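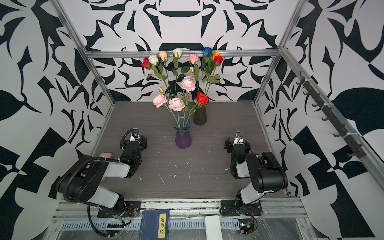
Ticket 2531 - left arm drops off the bus during long reaches
Opened by: Haris Pirzada
Assigned to: Omprakash Upadhyay
Opened: August 25, 2018
Status: open, workaround in place

Fault
Left arm stops answering part way through a reach to the glass vase. Joints hold for a moment, then go limp. The right arm carries on as normal. Green light near the left wrist stays lit throughout, so the gripper end still has power.

Setup
Two arms on the front rail, both facing the vases. Godinho controller board for each arm, one shared supply under the bench. Control software is the Nerard build from May, no local changes. Task is stem picking: take one artificial rose out of the glass vase, hold, put it back.

To reproduce
1. Home both arms.
2. Run the left arm only, slow profile, target any stem in the glass vase.
3. Repeat. Fault shows 19 times in 200 runs. Never seen on targets close to the base.

Log extract
left: read timeout, joint 4
left: read timeout, joint 5
left: retry limit reached, torque off

Comment - Omprakash Upadhyay
Joints 4 and 5 are the far end of the chain, so suspect the cable or a connector first. Please swap the two controller boards and run again. Leave the arm cables where they are.

Comment - Haris Pirzada
Boards swapped. Fault stays with the left arm, 60 runs. Swapped back. Supply measured at the left base during a reach, no dip that the meter could show.

Comment - Omprakash Upadhyay
That clears the boards. Look at the loop of black cable near the left base. With the arm stretched out, how much slack is left in it?

Comment - Haris Pirzada
Almost none. At full reach the plug at the first joint is being pulled sideways. Wiggling it by hand with the arm powered and still gives the same two timeouts. The right arm has more slack at the same point.

Workaround
Cable tie at the base moved back one slot and the loop let out. 200 runs on the slow profile, no timeouts. Fast profile not tried yet.

Still to do
- Replace the left arm cable. Zekmont stock the longer one, ordered through the Nenalberg workshop account.
- Check the first joint socket for a cracked solder joint while the cable is off.
- Change the retry code so that a timeout holds position. Torque off drops the arm on to whatever is below it.
- Repeat the run on the fast profile, then both arms together.

Comment - Omprakash Upadhyay
Agreed on the retry change, but put it in a separate ticket. Keep this one open until the new cable is fitted. Do not run the left arm unattended before then.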